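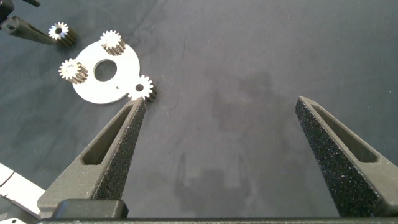 Dornthorpe, March 9, 2012

Sorting and Cleaning Small Spur Gears Before Assembly

Small pinions are easy to lose and easy to mix up. If you are building a gear train from loose parts, spend an evening getting them clean and matched before you fit anything to a shaft. The steps below are the ones we use for the Flivero kit, but they work for most small metal gears of the same general shape.

What you need

A dark, matte cloth large enough to cover your work area
A light-colored plate or part to set gears on while you check them
A soft brush, such as an old toothbrush
Mineral spirits or another mild degreaser
A small jar with a tight lid
Calipers
A short length of straight rod that matches your shaft size
Blunt tweezers
Small bags or a divided box, and a pen

Set up the work area

Lay the cloth flat and tape down the corners. Small creases in the middle will do no harm. Charcoal gray works well. A bright tooth face shows up on it right away, and a gear that tips over will stop where it lands. On a bare bench top it will roll.

Keep the white plate from the kit on the cloth if you have not mounted it yet. The brown sides of a pinion are easier to read against white, and you can check the teeth there without picking the gear up again. Watch the large round hole in the plate. Small parts end up in it.

Clean the gears

1. Put the gears in the jar and cover them with degreaser. Close the lid and let them soak for 40 minutes.

2. Swirl the jar gently. Do not shake it hard, as the gears will knock against each other and can raise burrs.

3. Lift the gears out with the tweezers and brush along the teeth, from one face to the other. Brushing across the teeth leaves grit in the roots.

4. Run a twist of paper towel through each bore.

5. Set the gears on a clean paper towel and leave them for 60 minutes before you move them to the cloth.

Work near an open window and keep the jar away from heat.

Check each gear

Stand the gear on end and look at the top face under a lamp held low to one side. A bent or chipped tooth will throw a shadow that does not match its neighbors. Turn the gear and look again.

Next, slide it onto the rod. It should go on with light finger pressure and turn without wobbling. If it binds, clean the bore a second time before you decide it is bad.

Measure the outside diameter and the face width with the calipers. Mark a dot on one tooth with the pen and count the teeth from there. Gears that differ by one tooth look the same at a glance and will not hold the ratio you want.

Sort and store

Bag the gears by tooth count first, then by bore. Write both numbers on the bag. Ours also get the drawer number, so the Flivero pinions all read 522 in the top corner.

If the gears will sit for more than a month, wipe on a thin coat of light oil and blot off the extra. The set we put away at Felthorpe in October without oil had to be cleaned again.

Next page: Mounting the plate and fitting the first shaft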